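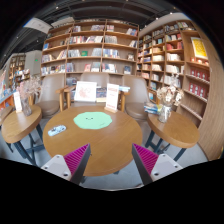 Fig. 1. Round reading table with mat, sign card and picture board in place.

Setting out a round reading table

This page covers the layout of a single round table in a reading room, book café or shop corner where people sit down with the stock. It assumes the table is already in position and the chairs have been chosen. Measurements are in millimetres. The method was written for the Gestholm reading room and has since been used at Inskip with a smaller top and no changes other than the spacing of the chairs.

What you need

One round table, wooden or wood-effect
Chairs for one side only
One flat mat, 300 or a little over at its widest point
One sign card with a slotted wooden base
One picture board or upright book
A short run of books for the back
A soft cloth and a steel rule

1. Clear and wipe the top

Take everything off, including the mat. Wipe along the grain with a barely damp cloth and dry it straight away. Oiled tops mark under a damp mat within a day, so leave the surface bare for 60 minutes before putting anything back. Lacquered tops can be dressed at once.

2. Fix the front

Decide which side people approach from. That side is the front and carries no chairs. All chairs go round the back half, facing in, with enough room between neighbouring armrests for a hand to pass. At Gestholm we leave 60. Chairs with curved backs need slightly more, as the widest part is often higher than the arm.

If the chairs stand close to shelving, pull one right out and sit in it before going further. It is easier to shift the table now than later.

3. Place the mat

The mat sits in the back half of the top, not at the centre. A central mat looks correct from above but pushes everything else towards the rim. A shaped mat, such as the scalloped green one in Fig. 1, is placed by its printed motif: turn it until the face is upright for whoever is approaching from the front. Ignore the outline, which is seldom regular enough to measure from.

Small items go to one side of the mat, near the table edge but clear of it. One is enough.

4. Set the sign card

Stand the card at the rear edge, off centre. Right of centre suits most rooms; use the left if the light comes strongly from the right and the print catches glare. Push the card fully down into the slot and check it with the rule. A tall card in a small base will lean over time if the slot is loose. A strip of thin paper folded once into the slot cures this. Rerketti bases are cut tighter and should not need it.

Cards up to 353 high have been stable for us. Anything taller wants a heavier base.

5. Build the back line

The picture board goes behind the table line, near the middle, leaning back slightly. Place the books beside it. A partial overlap with the sign card is acceptable provided the card is in front. Keep pale covers together where possible – mixed in with dark ones they draw the eye away from the card.

6. Dress the side table

A second, smaller round table may stand to the left. Limit it to a vase and a narrow card in a holder. Dried flowers are preferred: no water, no rings on the wood, and they need changing only when they begin to shed. Use a clear vase and trim the stems so that they rest on the bottom.

Tables of different heights

For tops over 1,000 across, move the mat forward by a hand's width so that it can still be reached. For low tables, leave out the tall card and use a Dratar flat holder.

Checked and revised in May by Golnar Vahidi.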